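Dridomus notebook, teleop
8 May 2022

Sink task, second day. Goal as written on the board: get the red stick out of the basin and onto the floor mat, by hand, enough times that a policy can learn from it. Goal as practiced: find out how many ways there are to drop a stick in a sink.

Started on Idahosa (the workstation with the good graphics card and the bad fan). Scene loaded on the second try. The first try it loaded without gravity, and the stick left by way of the ceiling. Same config bug as in February, same fix, and I have now put the fix in the startup script where it should have gone in February.

Setup, so whoever takes over can reproduce it:
Wirkolar build from the main branch, no local patches except the gravity line.
Illa arm model, floating base, parallel gripper, grip force at default.
Control by hand controller, position only for the first set, position plus wrist for the rest.
Episode limit 2,000 steps.
Stick start pose randomized inside the bowl, any heading. Sink fixed.

Position-only was my idea and I'd like it noted that I gave it a fair chance. The thinking was that a beginner has enough to do without a wrist. It works fine when the stick happens to lie across the fingers. At any other heading you come down on it lengthwise, the fingers close on air either side, and then they shut and push the thing down the slope toward the drain. After a while I was nudging the stick around with one finger until it turned the right way and then grabbing it. That's a perfectly good strategy and I don't want the policy to learn it. Dropped all the position-only episodes from the set.

With the wrist on, things got better and my forearm got worse. The mapping is one to one, so a stick lying the wrong way means holding the controller as if pouring tea for someone behind me. Added a clutch: hold the side button, the arm freezes, reset your hand, let go. It took longer to explain to myself than to write. The one catch is that the clutch shows up in the data as a pause, and the pauses land just above the bowl, right before the descent. If we train on that as is, the robot will learn to stop and think over the sink. I've written a flag into each step when the clutch is held so we can cut those steps later. Older episodes don't have the flag. Check before merging anything.

The faucet. The spout hangs over the back part of the bowl, and the straight path down from the home pose goes through it, or would if the collision mesh agreed. The mesh it ships with is a convex hull, so there's an invisible lump filling in the space under the bend of the spout. The gripper stops dead in clear air, the controller keeps going, and then when you back off everything catches up in one jump. Spent the better part of an hour convinced that the controller was drifting. Swapped the hull for a decomposed mesh and the lump went away. The file is in the sink folder with "split" in the name. Please use it, the old one is still there only for comparison and I'll delete it when I'm brave.

Even with the split mesh I've settled on coming in from the front corner and low, over the blunt end of the basin. It's a longer path, but it keeps the wrist camera on the stick the whole way and the faucet stays out of it. I tried to do every episode that way and then caught myself doing it too well. If all the demos come in on the same line, the policy has no idea what to do a hand's width to either side. So for the later half I started from odd places on purpose, a bit high, a bit left, once from nearly behind the pedestal, and recovered. Those are uglier to watch and I suspect worth more.

Also kept the honest misses, where I grabbed, lost it, and went back and got it. I didn't keep the ones where I lost it and swore at it. The difference is visible in the acceleration plot.

Count at end of session: 52 good episodes. Thrown out: all of position-only, plus everything from before the mesh swap, plus 2 where the stick wedged itself against the drain fitting and the solver started to buzz. One of those ended with the stick inside the ceramic. I left the log in the scrap folder under "buried".

Notes on the look of things. Replays are being stored at the low bitrate and the edges of the basin come out jagged, with little blocks in the blue of the wall right beside it. For a person watching this is only unpleasant. For the image encoder I'm less sure, as the stick is a small thing in a large white bowl and the compression smears it first. The stick itself reads fine because it's red and nothing else in the bowl is. I'd be slower to trust it with a white stick. Asked myself whether to re-render from the state logs at full quality and decided yes, overnight, once I've checked there's disk for it. We store states for every step, so nothing is lost but time.

The overflow hole came up in the first attention maps from last week's toy model. It was looking at the hole. Dark, round, always in the same place relative to the bowl – a very reliable landmark and of no use whatsoever for finding a stick. Options: move the sink around between episodes, turn the camera, or vary the texture. I'd start with moving the sink. It's one line in the reset function and makes life harder for me too, which seems fair. The shadows should be varied at the same time. The light has been fixed from the beginning and half of the bowl is nearly blown out.

Train/eval plan, first pass:
Train on the 52, clutch steps removed.
Evaluate on fresh start poses, same sink position.
Same again with the sink moved, and expect to be embarrassed.
Hold off on tuning until both numbers are on the board.

To do before the next session:
Turn the haptic buzz down. It fires on every contact, including the gripper's own fingers touching.
Lower the rotation gain and see if the forearm forgives me.
Raise the episode limit? 2,000 steps is plenty for a clean pick and tight for a recovery. I hit it a few times just as I was lifting, which is a rotten moment to be told time's up.
Write the success check properly. At the moment it asks if the stick is above the rim, so flinging it counts. I have flung it. It counted.

Last thing I did was reset the scene, park Illa out of the way and leave the viewer open on the start state, stick in the bowl, ready for the next person to have a go. 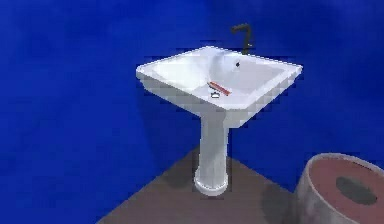
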